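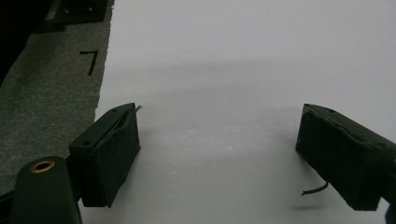
Felt pads under chair legs fail at the adhesive well before the felt wears through. I refitted the dining chairs in the Levurham flat in January and kept notes, mostly for my own use. The failure starts at one edge, where the pad catches on a floorboard joint and lifts. The dark pad on the left-hand green block shows the same kind of lift, a thin strip standing slightly away from the body along the top edge. On a chair leg, a lifted strip collects grit, and the grit scratches the floor.

Surface prep matters more than the brand of pad. Old wax has to come off the end grain first. I used mineral spirits, let the legs dry overnight, then sanded with 89 grit, an odd size from a box Hilkka Hirvonen gave me, and finished with 164, from the same box. Neither number is a standard grade. The result was flat enough.

Cut the pad 2 mm smaller than the leg on all sides. A pad flush with the edge gets hit sideways every time the chair is pushed in. Contact cement goes on both faces and should be left until tacky. Clamp it, or turn the chair over and set a weight on each leg.

Geetha Achari prefers nail-on glides. They hold better, but they split narrow legs, and two of mine already had cracks. Those two got wood glue and will be checked again on Tuesday.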